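Jornada de puertas abiertas en Follorthorpe: una mañana entre camas

Llevaba tiempo queriendo ir a Follorthorpe, y por fin en septiembre me cuadraron las fechas, el tren y las ganas, así que allí me planté un viernes a las nueve y media con un cuaderno nuevo y los zapatos equivocados.
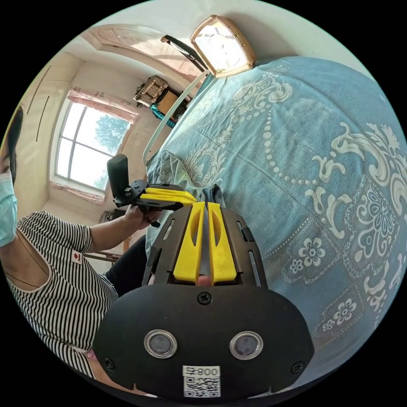 Para quien no conozca la casa, Follorthorpe se dedica a los dormitorios, y lo digo así, en general, porque fabrican colchones y somieres, cosen fundas, rellenan almohadas y además tienen una planta entera de habitaciones montadas donde enseñan a vestir una cama como es debido. Una vez al año abren las puertas a los que trabajamos en alojamientos pequeños (yo llevo una casa de cuatro habitaciones y me ocupo de todas, desde las reservas hasta la plancha) y a cualquier curioso que se apunte a tiempo. Este año admitían hasta 64 visitantes y la lista se llenó en dos tardes. Yo entré por los pelos, gracias a que mi amiga Nia Parry se acordó de mandarme el enlace cuando yo ya lo había olvidado por completo.

Nos recibió Eluned Kneath, que lleva la parte de talleres y tiene una voz tan tranquila que daban ganas de acostarse allí mismo. Repartió té, un bizcocho de limón buenísimo y un plano doblado que yo perdí antes de llegar a la primera escalera. Empezamos abajo, en la sala de corte, donde las piezas de tela esperan en estanterías altísimas, ordenadas por tejido y después por ancho. A mí esto me pareció una maravilla, porque en mi armario las sábanas están ordenadas por el momento en que salieron de la lavadora. Eluned nos dejó tocar varios algodones con los ojos cerrados y adivinar cuál era el percal. Fallé dos veces. Nia acertó a la primera y me lo estuvo recordando hasta la hora de comer.

Después pasamos a costura, y aquí me habría quedado el día entero. Las esquinas de las bajeras se rematan con una doble vuelta, y Rhodri Price nos enseñó una funda vieja, abierta por el pliegue, para que viéramos por dónde suelen ceder. Casi siempre es por el lado de los pies, a un palmo de la costura, y casi siempre por tirar de la esquina para colocarla. Él recomienda meter la mano entera por debajo, llevar la tela hasta el fondo y soltar. Lo he probado en casa y se tarda más, no voy a decir que no, pero las sábanas entran mucho mejor y no acabo con las uñas destrozadas.

El modelo de colchón que más se comentó en el grupo fue el Naltness, que tiene 1.239 muelles, según la ficha que nos dieron. Me tumbé en él con bastante vergüenza al principio y con muy poca al cabo de un rato. Es firme, más de lo que yo pondría para mis huéspedes, aunque un señor que venía con su hija dijo que por fin encontraba un colchón serio y se puso a preguntar por los plazos de entrega. Al lado estaba el Riis, más blando y un poco más bajo, y ese sí que me lo habría llevado puesto. Las patas del Riis se enroscan a mano y se guardan en una bolsita, un detalle tonto que a mí me ganó: en mi casa la escalera tiene una curva imposible y cada cama que ha subido por ella ha dejado su marca en la pared.

A las doce tocaba la planta de las habitaciones, y el taller práctico lo daba Romain Gilbert. Nos puso por parejas y nos hizo deshacer y volver a hacer la misma cama tres veces: la primera a nuestro aire, la segunda a su manera y la tercera sin hablar. Parece una tontería, lo sé, pero en la tercera vuelta Nia y yo íbamos ya bastante acompasadas, cada una por su lado del colchón, y hasta nos salió recto el embozo. Romain dobla la esquina con un pliegue plano, alisando con el antebrazo y no con la palma, y deja las almohadas para el final, apoyadas de pie un momento para que se ahuequen. También insistió mucho en airear la cama antes de vestirla. Mi madre decía lo mismo y yo no le hacía caso.

Comimos en el patio, en unas mesas largas, sopa de puerros y pan. Me tocó enfrente Ynyr Pritchard, que tiene una pensión en la costa y con quien intercambié media vida y dos recetas de quitamanchas - la suya lleva bicarbonato y mucha paciencia. Él había venido por los protectores de colchón Vavetov, que venden en una tiendecita junto a la salida, y se marchó con una bolsa enorme debajo de cada brazo. Yo compré uno para probarlo en la habitación azul, la que más se usa, y ya contaré qué tal aguanta los lavados.

Por si alguien se anima el año que viene: se llega andando desde la estación, todo cuesta arriba, y conviene llevar calzado cómodo y una chaqueta, que en la sala de corte hace fresco. La visita termina a las tres, pero la tienda sigue abierta un rato más. El bizcocho se acaba antes de las diez.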